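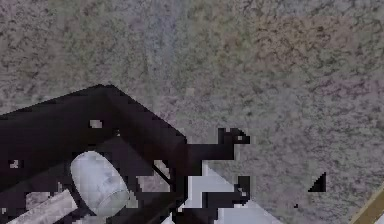
Every supplier who visited us last year wanted to sell an arm first and talk about the budget after, and according to Paiva it should be the opposite: decide what the arm must pick up, then what you can pay for the gripper, and only then look at arms. We agree with this, and it is the reason for the position below.

Equipment Planning Officer (robotics), Albridge
Part-time, 8 months, possibility of extension

Albridge is a small testing and training centre. We run simulated picking trials for workshops and warehouses which want to automate part of their handling but do not have their own engineers. Until now we have bought our equipment one piece at a time, when a client asked for it. From November we will work with a proper purchasing plan, and we are looking for a person to write it and look after it.

Your work

You will go through our list of 39 requested items (grippers, spare fingers, controllers, mounting plates, software licences) and put them in order of need. You will ask suppliers for quotes and compare them, with freight, training and servicing included. You will sit with the simulation team while they try a gripper model on different floors and small parts, and write down what it means for the purchase. Any item over $500 needs a short written case, one page is enough. You will also prepare the budget for the shared cell with our partner Gatusden, who pay half of it.

What we ask

Experience with buying technical equipment, in any industry. You are comfortable with spreadsheets and can explain a cost to people who do not like spreadsheets. You can read a data sheet and notice when the payload is given without the weight of the gripper. Knowledge of the Dresus simulator is welcome, but we can teach it. A degree is not required.

What we offer

22 hours a week, in hours we can agree together. A quiet desk next to the simulation room. Travel to suppliers is paid. The salary follows our grade for technical officers and will be sent to you with the full position description if you ask.

How to apply

Please send a résumé and a letter of one page, with reference number 1844, to the Albridge office. In the letter, tell us about one purchase which you advised against, and why. Applications close on 8 February 2018. We answer all applicants, also those we cannot invite.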